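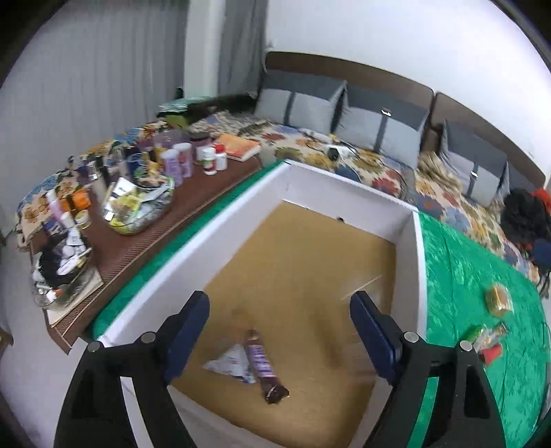
Steda sofa bed - ten months of daily use

I bought the Steda in January for the small room at the back of my flat, which has to be a sitting room in the day and a bedroom when my sister stays. I paid 429 for it, delivery included. It is made by Arko and comes in dark brown or a pale oatmeal. I chose the brown and don't regret it.

Delivery and assembly

It came in 4 boxes, and the heaviest needed two people on the stairs. The instructions are drawings only and the bolts are bagged by step. I had it together in an afternoon. One of the pre-drilled holes at the back was slightly out and I had to widen it. The Allen key supplied is too short for the inner bolts, so use your own if you have one.

As a sofa

The upholstered headboard runs along the wall and does the job of a sofa back. It is firm and fairly upright. For reading I find it fine with a cushion behind me, less so for a long film. My three grey cushions with the darker side panels and tabs are about the right height for leaning against it. They slide down a bit when you shift about and need pulling up again in the evening.

The seat is deep. If you are short, as I am, you will either sit with your legs up or perch on the front. I mostly sit with my legs up.

As a bed

The mattress is on the hard side. My sister likes it, I would want a topper for more than a week. It doesn't creak. There is no storage underneath on this version, so the bedding stays piled at one end in the daytime, and that takes up a seat. Arko do sell a model with a drawer, but it costs more and the drawer needs clear floor in front of it, where I keep boxes and a tray for snacks and odds and ends.

The cover

The brown fabric hides marks well. It does show pale fluff, and a lint roller gets it off. I keep a floral blanket over the bed itself, a big orange and yellow pattern, mainly to save the fabric from bags, chargers and everything else that gets put down there. The headboard cover doesn't come off for washing, and I would mark it down for that. A damp cloth removed a tea stain, with some rubbing - two goes, and it left no ring.

Compared with the Bemonia

I tried the Bemonia in the shop first. It has a softer back and removable covers, but it folds out across the room and would have blocked my door. If you have the floor space, try both.

Would I buy it again? For a narrow room, yes. I would ask for the longer legs, sold separately, as the vacuum head only just goes under the standard ones.

4 out of 5

Úna Ó Briain, 17/11/2021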